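Feb 9, 2021

Jozef Vanhove spends most of his working day opening drawers that don't exist. He runs demonstration collection for Skurkari, a project that trains a two-armed robot on household chores in simulation, and he has been at it long enough to have opinions on drawer handles. We talked by phone for an hour, with one break while he restarted a machine.

The job is simple to describe. A person at a desk steers the simulated robot through a task, such as opening a drawer or putting an object away, and the software records every joint position along the way. The recordings go to the people who train the model. "They want examples," Vanhove said. "I send them examples. If mine are sloppy, theirs comes out sloppy."

A task needs 245 accepted demonstrations before his group calls it finished. The last drawer task got to 230 and then sat there for most of a week. The operators were still working, but Vanhove kept rejecting what they sent in.

"People get fast," he said. "They find one way of doing it and they do that way every time. Same approach, same wrist angle. I had a whole afternoon of episodes I could have laid on top of each other. The model learns that one path, and then you move the cabinet a little and it reaches for where the handle used to be."

His fix was to change the start of each episode. The cabinet moves, the objects on top get swapped, and the robot begins with its arms in a different position. The rooms come from a set the group calls Jendley, and the control software is called Narora. He said he had no part in either name.

I asked whether he keeps the mistakes. He keeps some. If an operator misses a handle, backs off and gets it on the second try, that goes in, marked as a recovery. If the gripper passes through a drawer front because the physics gave up, it gets thrown out. "That one teaches it something that can't happen," he said.

He had more to say about operators than about software. There are four on his team, and each one works in blocks of two hours. After that, he said, the reaching gets lazy and the pauses get longer, and the pauses end up in the data too. He used to trim them by hand. Now he asks people to stop the recording, stretch and start over.

Does he do any of it himself? "Every new task, I do the first ones. Otherwise I write instructions that make no sense. I once told people to grip the handle from above, and there was no room above it. They were very polite about it."

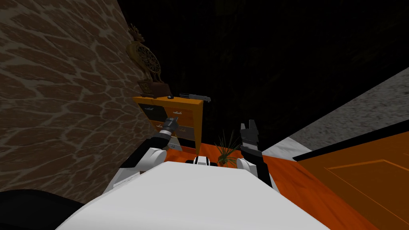

Furniture is where he wants the next round of variety to come from. For a long time every drawer in the practice rooms matched, and he suspects the model was leaning on color to find the edges. He likes cabinets such as this one, with a black drawer and an orange one side by side and a gray one below, each with a small silver handle. He also likes it when something stands close to the arms, like the potted plant at the foot of the cabinet. "You want the operator to have to think about where the elbow goes," he said. The next task on his list is a cupboard with a sliding door, and he has not written the instructions for it yet.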